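Die Regel mit der flachen Hand

Als ich die Stelle in Durnska antrat, bekam ich am ersten Morgen kein Werkzeug und keinen Schreibtisch, sondern ein Regelheft. 51 Regeln für Haushaltsroboter, herausgegeben in Combridge, gebunden in graues Leinen, mit einem Lesebändchen! Ich habe es in der Straßenbahn gelesen, dann beim Abendessen, dann noch einmal im Bett, und als ich das Licht ausmachte, war ich verliebt. In ein Normenwerk. Meine Schwester lacht heute noch darüber.

Man muss sich vorstellen, wie das klingt. Regel 2: Wer nach einem Ding greift, soll vorher wissen, wo er es wieder hinlegt. Regel 17: Ein Arm, der nichts zu tun hat, bleibt sichtbar. Da saßen irgendwann Leute in einem Zimmer und haben darüber gestritten, was Höflichkeit ist, und haben sie so aufgeschrieben, dass eine Maschine sie halten kann. Ich finde das bis heute großartig.

Meine Aufgabe war die Prüfung im simulierten Haus. Puvdale hieß es, nach dem Ort, in dem der Vater unserer Chefin aufgewachsen war, und es hatte Flure, Treppen, eine Vorratskammer und ein Zimmer mit rotem Teppich, in dem ich am liebsten arbeitete. Bevor ein Regelentwurf gedruckt wurde, musste er dort hundertmal bestehen. Wirklich 100 Durchgänge, jeder protokolliert, jeder mit Unterschrift.

Im April kam der Entwurf, der alles aufhielt. »Beim Greifen zwischen mehreren Gegenständen ist das Nachbarding nicht zu berühren.« Ein Satz, den jeder sofort unterschreibt. Ich auch, bis ich ihn laufen ließ.

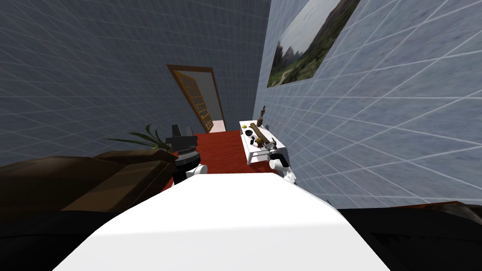
Was heißt denn berühren? Ein Holzstab, der quer auf einem Tischchen liegt, braucht nur einen Hauch, und er rollt. Dann ist das gelbe Runde neben ihm dran, und die Figur hinten in der Ecke hat vielleicht jemand von der Großmutter geerbt. Verbietet man jede Berührung, steht der Roboter davor wie ein Gast vor einem zu vollen Buffet und greift gar nicht mehr zu. Erlaubt man sie, klirrt es.

Ich schrieb nach Combridge. Combridge schrieb zurück, man bitte um einen Formulierungsvorschlag. Um meinen! Ich bin vor Freude einmal um den Block gelaufen, ohne Jacke.

Dann saß ich da. Ich baute zu Hause den Küchentisch voll, Nudelholz, Zitrone, Teesieb, der Messinghund vom Flohmarkt, und griff hinein, immer wieder, und beobachtete meine eigene Hand. Und sie machte etwas, das ich nie bemerkt hatte: Bevor die Finger sich schlossen, legte sich die andere Hand flach neben das Nudelholz. Ganz leicht, ohne Druck. Meine Mutter hat das so gemacht, beim Backen, und deren Mutter vermutlich auch.

»Was rollen kann, wird gehalten, ehe sein Nachbar bewegt wird«, schrieb ich. Zwölf Fassungen davor, drei danach, und am Ende doch wieder diese.

Die Prüfung dauerte 215 Stunden. Beim letzten Durchgang war ich allein im Büro und habe trotzdem geklatscht.

Das neue Heft aus Combridge kam mit der Nachmittagspost. Leinen, diesmal blau. Ich blätterte bis Regel 52, las sie laut vor, einmal, noch einmal, und rief dann meine Schwester an, damit sie sie auch hörte.

»Und das«, sagte sie, »steht jetzt da für immer?«

»Bis zur nächsten Auflage«, sagte ich und suchte schon nach einem Bleistift, denn hinter »gehalten« fehlte mir auf einmal ein Wort.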